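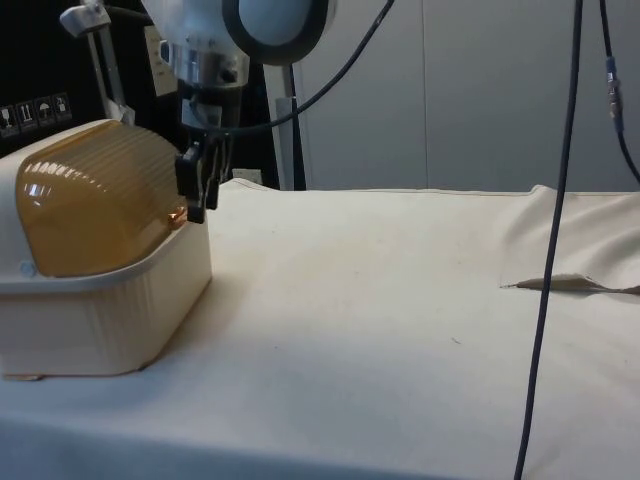

Before anybody starts the Ziria planner on this cell, please go down the list below with the pendant in your hand and a cup of something warm well away from the table. I wrote it up in June after we moved to the new perception build, and Naheed Paracha has kindly gone over it twice. The amber lid deserves most of your patience, as it is translucent and ridged and throws little glints along the crests, and those are just the sort of thing that can make a depth map go to pieces. The rest is the usual care we'd take with any arm.

## Control

- [x] **E-stop pressed and released, controller log shows both events.** Fine. Do look at the log itself — the status light alone doesn't count.
- [x] **Speed cap set to 80 mm/s for first approach.** Set in the Fashola config and read back from the controller. Yasir Awan asked whether we could go higher, and my answer is still no until the grasp checks are all ticked.
- [x] **Watchdog stops motion after 500 ms without a planner message.** Tested by killing the planner process by hand, 3 times, with a clean stop each time.
- [ ] **Gripper force limit survives a restart.** It came back at the default after a reboot. Dušan Ristić has a fix on his branch, so please enter the limit by hand until it's merged.

## Perception

- [x] **Camera calibration loaded and matches this cell.** The file name now carries the cell name, thank goodness.
- [ ] **Lid surface has no holes in the depth map.** Still patchy along the ridges. I'd like the fill step to mark those points as guessed, so that the planner can keep its distance from them.
- [x] **Cloth folds not reported as objects.** The raised fold toward the back right used to come up as a small box. It's been quiet since Florencia Leiva changed the height threshold, but do smooth the cloth if you can.

## Planning

- [x] **Collision model includes the metal bracket and its rod.** Added on the left side, with a bit of padding.
- [ ] **Hanging cables kept out of the swept path.** These aren't in the model at all. For now there's a keep-out zone of 120 mm on the right, a blunt tool, I know, and it does cost us some reach.
- [x] **Approach pose held above the lid until the operator confirms.** Works from the pendant and from the Indolton console.

Three boxes are open, so single-step mode only, please. Remigiusz Marciniak can sign off on the gripper item once the merge is in — send him the log with it.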